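Lelen kitchen, February walk-through (my notes, so forgive the rambling)

Fire extinguisher by the back door: OK. Pin's in, gauge is in the green.
Hand sink: OK, but we're down to 2 rolls of paper towels. Vasco Peixoto, please order more!
Walk-in door seal: FAIL. I can feel cold air at the bottom corner again. Same spot as last time, and I really don't want another patch job.
Floor drain: OK after a good scrub (30 minutes of my life, gone). 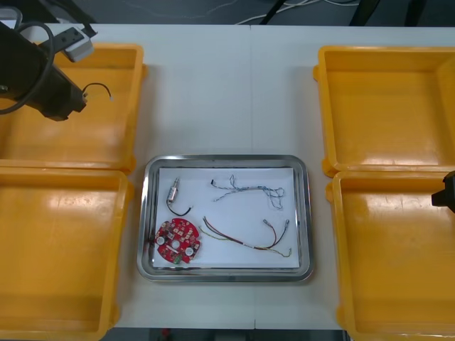
Food contact surfaces were next on my list, and I'm pretty fussy about these. Run a finger along every edge, look for chips, and check any place two tabletops meet, where crumbs love to hide. Yellow bins like these have thick rims with little tabs on them, so get a brush in there too. The stainless tray gets the same treatment.

Exit light over the side door: flickers. Fix before the Vida lunch.
Mop closet: bleach was sitting next to the vinegar, moved it. Please keep them apart, folks!
First aid box: needs burn gel and small bandages.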